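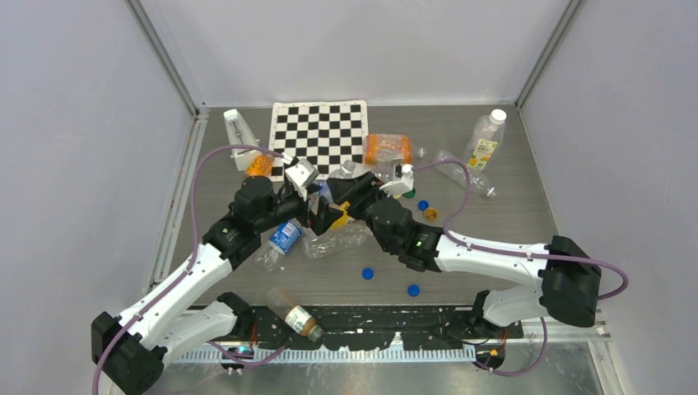
Checkerboard mat and white metronome on the gray wood-grain table.

Tabletop objects, May set

2025-10-03

This page belongs to the Genditz collection of everyday items, which now runs to 159 entries. The May set covers games, music and desk things, most of them bought secondhand. Notes on each item are short. Fuller records, with purchase details and condition, are in the Skimar catalog under shelf 12.

Checkerboard mat
Black and white squares with a white border. It lies toward the back center of the table, turned slightly off square. We file it with the games, although it came to us without any pieces. Catalog number 3056.

Metronome
White, pyramid-shaped, with a small window on the front face. It stands to the left of the mat. The maker is not recorded. The entry was first filed under clocks and has been moved to music.

Small orange object
Bright and translucent, at the foot of the metronome. It has no entry of its own yet. If you recognize it, send a note through the contact form and mention this page.

Table
Gray with a wood grain, set between white and pale walls. The same top is used for most of the May set, so colors can be compared from one page to the next.

Using the pictures
Pictures from this set may be used in class handouts and on club pages with a credit to Genditz. For print, ask first. Prints are sold through Mivari in runs of up to 100, and orders normally take two weeks.

Next set: kitchen drawers
Previous set: sewing box
Back to all galleries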